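Review: Vellthorpe bench kit for kitchen tasks, after four months of use

We bought the Vellthorpe bench kit for our robot room in Jalholm and we have now worked on it for four months. I am writing this review mainly for people who must prepare a purchase request for something similar, because when I was preparing mine I found many opinions about arms and almost none about the table under them.

The kit is sold by Katier. It contains a white tabletop with mounting holes, a frame with adjustable feet, and a box of kitchen objects for manipulation tasks: plates, a bowl, a colander, play food and some bottles. The arm and the gripper are not part of the kit. We already had ours. The oven is also not included, and I will return to this point, as it cost us more planning than I expected.

Delivery took seven weeks. The offer said four, so I advise you to put some reserve in your schedule. The tabletop arrived well packed, without scratches. The box of objects came later and from a different warehouse, so for a while we had a very nice table with nothing on it and an arm waiting beside it. If your project has a fixed start date, order the objects first. They are cheap and they can sit in a cupboard.

Assembly is simple. Two persons can do it in one afternoon, and we finished ours on a Saturday. The instructions are correct but they are short, and the drawing of the frame is printed too small.

The first thing I want to discuss is cables. In my first budget there was no line for them at all. I thought that the arm comes with its cables, and so the matter is closed. In practice, as soon as you add something at the wrist, you have one more cable which needs length for every position of the arm, and this extra length must go somewhere. With us it goes in a wide loop over the table, past the colander and down along the arm. It works, but the loop occupies space where I would like to place objects. Please include clips, a sleeve and one spare cable in the request. It is a small amount of money, and it is much easier to ask for it at the beginning than to ask again in the third month.

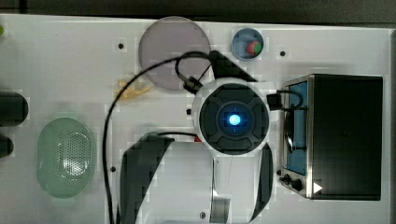

One reader asks whether the kit is worth the price when a plain office table and a box of play food from a toy shop would cost far less, and adds that in their lab the plain table lasted two years before anyone complained.

I think this is a fair question, and for a first trial I would do the same. The difference comes when you want to remove something and put it back in the same place. With the mounting holes I have fixed points to measure from, and my notes from February are still usable. With an ordinary table we were measuring from the edge each time, and the table itself was moving a little when somebody leaned on it. If you work alone and you never change the setup, you can save the money.

About the objects. The selection is good and the colors are easy to tell from each other. The red ketchup bottle is the one we use the most. It is a suitable size for a gripper which opens wide, and you can lay it across the edge of a plate when you want a more difficult start position. The banana with the peel is interesting but it is hard to use in a fair comparison, as it never lies the same way two times. I would not pay for a second one.
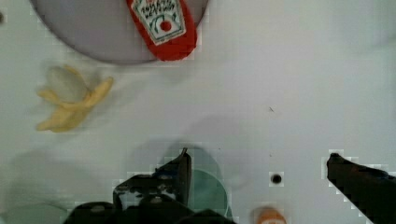 7 min read

Now the money. I will not write our full price here, because the offer from Katier depends on the country and on the quantity. I can say how the parts relate to each other. The tabletop and the frame together made the largest part. The objects were a small part. What surprised me was the third part, which was not in the offer: everything we bought ourselves to make the table useful. It came to 40 percent of the kit price. This includes the oven, the lighting, the cable material, spare objects and one set of gripper fingers. Your share can be different, but if your request contains only the price from the catalog, it is too low.

For the spare fingers we compared Katier with Moroz. Moroz answered faster and had a clearer list of parts. Katier was cheaper when we ordered together with the kit. Later, as a single order, there was no difference worth mentioning. My advice is to ask both and to order the spares on the same day as the table, even if it feels too early.

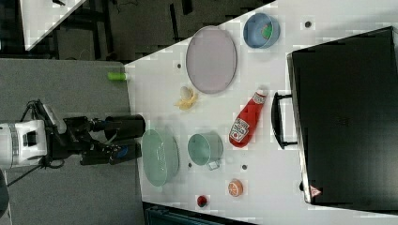 Table size is the decision I would make differently today. The kit is offered in a standard and a large version, and we took the standard one in order to stay inside our limit. For small dishes and play food it is sufficient. When a large item stands on the right side, as our black one does, with its handle pointing into the middle, the remaining part becomes crowded very quickly. The plate, the bowl, the mug and the ketchup bottle must then share what is left, and small things end up at the border. A light-green cylinder lies just off the corner of the table, partly over the gray floor, and the top has no raised edge that would help with such round pieces. The large version would have been the better purchase for us. If you plan any appliance, draw its outline on paper in real size, put your dishes next to it, and only then choose.

Regarding the oven, please check the direction of the door before you pay. We want ours to face the middle of the table, and this means the controls and the handle must be within reach of the arm from the side where it is mounted. I compared several models only by width and depth, and I forgot that an open door needs space too. We returned the first one and lost the shipping cost.
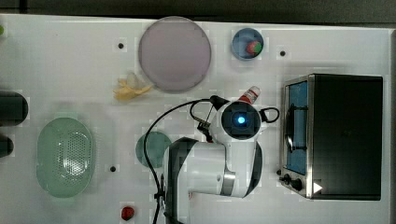
Jalholm bench, colander on the left and oven on the right.

Some smaller remarks. The white surface is pleasant to work on and it makes the dark parts easy to see, but it shows marks, so order a mild cleaner. The feet keep their height. Support from Katier replied to my two messages politely, the first time the next morning and the second time after a week.

I give the tabletop and frame four stars, and the box of objects also four. For the delivery I would give two. Our next request is for the large top, and if it is approved I will add the new measurements under this text.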